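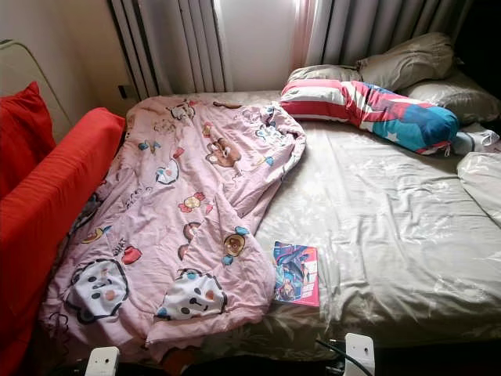
Prestisetti, 25th February

Filed under: Bench notes / Faults and stoppages / Bedding tasks

Bed-making routine, comforter spread. Stopped by protective halt on the left arm during the second pull. No injury, no damage to the furniture. Left gripper has play in one finger that was not there at the morning check.

Setup as for the previous entries. Home layout with the bed tight against the red sofa on the left, radiator and window at the head. Pink cartoon comforter bunched on the left half, fitted sheet exposed on the right, bolster and two pillows at the head. A thin comic or magazine was on the sheet next to the comforter. The routine is meant to pick up loose flat items first and it skipped this one. Separate issue, see end.

Sequence from the log:

Approach normal. Both arms reached the pre-grasp pose at the near edge of the mattress. First grasp on the comforter was good, the first pull toward the right opened part of the fold. Regrasp on the left side, closer to the sofa. Left gripper closed on what the planner had labeled as comforter edge. Pull started, force on the left wrist climbed in a straight line instead of the usual ragged rise we get from cloth sliding on cloth. Limit for this task is 44 N. The controller tripped at 58 N, 200 ms after the limit was crossed.

Two faults, then, and they should be kept apart.

1. Wrong grasp. The left finger went down between the comforter and the sofa arm and took hold of sofa upholstery along with the comforter. I had to open the gripper by hand to free it, and the sofa fabric was between the pads. The segmentation mask from that cycle runs over the boundary onto the sofa arm. Color contrast there is strong, so I do not think it is a color problem. Depth is the weaker input: the comforter is pressed right against the sofa, there is no gap, and the height step is small. The mask follows the depth.

2. Late stop. The overshoot from 44 to 58 matters more than the grasp. A bad grasp on soft furniture is expected now and then. The stop is supposed to make it harmless, and 200 ms is far too long. The force filter was still set to the long window we put in last December to get rid of nuisance trips during pillow handling. It was meant to apply to the pillow task only. In the Hultent config it sits in the shared block, so every task inherits it. I read through the change history and it has been that way since the merge.

Checked the cable while the arm was powered down. The black one curving in front of the mattress has enough slack through the full pull and did not contribute. Sheath is clean.

Left gripper: removed the finger, inspected the white housing around the mounting hole. No crack visible under the lamp. The screw had backed off slightly. Retightened, play is gone, but I do not trust a plastic thread after a side load and will swap the part before the next run. Right gripper fine.

Done today:
- filter window moved out of the shared block, pillow task only
- comforter task back on the short window
- 14 dry pulls against the spring scale with the short window, all stopped inside the limit + margin, no nuisance trips
- arms parked, key out, tag on the Enel cabinet

Not done:
- finger swap (spare is in the Jia drawer, second from the bottom)
- keep-out strip along the sofa arm. Simple version first: no left grasp within one finger length of the sofa edge, even if it costs us a regrasp
- same check of inherited settings on the sheet and pillow tasks

Open question on the comic. The detector had it with good confidence in the cycle before the first grasp, then dropped it. Either the printed characters on the comforter are pulling it into the same region or the flat-object threshold is too high for something that thin. Have saved both cycles. Would like to repeat with a plain blanket in place of the comforter before changing any numbers.

Please do not run the comforter task on the left side until the keep-out strip is in. Right side only is acceptable once the finger has been replaced, with someone at the stop button.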